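Can a robot tidy my craft table yet, or am I still the robot?

Posted by Carmela Cocco, 3/16/19

I sell repainted dollhouse furniture out of a spare room and I spend more of my life putting things away than painting them. Markers, dowels, glue sticks, caps that belong to none of the above. I've got 405 dollars set aside, which my sister says should go to the dentist. Is there a machine under 1000 dollars that will pick small stuff up off a table and put it in the right bin? I don't need it to be fast. I'm not fast.

3 replies

Sze-wing Sin

No.

Longer version: the cheap arms will move a block from A to B all day if you put the block on A for them. You'd be tidying the table so the robot could tidy the table.

Montserrat Carrillo

I do packing and light assembly at Radetti and we've had this argument at lunch since June, so let me give you the shop-floor version.
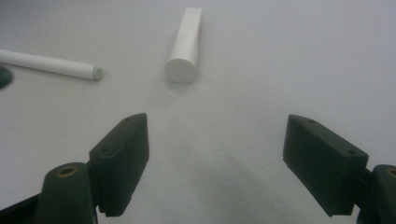

Small items on a table are the chore everybody assumes is easy. Your hand does it while you're on the phone. A machine has to decide what it's looking at first, and craft supplies are rude about that. Take a white rod lying on a pale tabletop, with a second white thing a little way off showing it mostly a round flat end. I've looked at that one for a while and I still couldn't swear whether the rod is a marker or a dowel, and I've been buying markers for decades. Then it has to get two stiff fingers around it without sending it under the radiator.

Our Flarach unit at work cost 4000 secondhand and it sorts one part. One! It's very good at that part. Somebody swapped in a slightly shinier version last summer and it spent the morning closing its fingers on air, with great confidence.

If you want to spend money anyway, get a dark mat. Pale things show up on it, for you now and for the robot whenever it arrives.

Yao-tsung Cheng

disagree with the above, my cousin has a Kao arm and it puts pens in a cup. granted the cup is taped down. and the pens are all the same pen. he paid 145 for it used and then bought a camera for it, not sure how much. takes maybe a minute a pen. he says it's relaxing to watch

also has anyone gotten the Fungate app to stop asking for an update

Carmela Cocco

Thanks, all. Yao-tsung, a minute a pen is about my speed, so please ask your cousin if it can handle caps. Montserrat, I ordered the mat. The dentist is getting the rest.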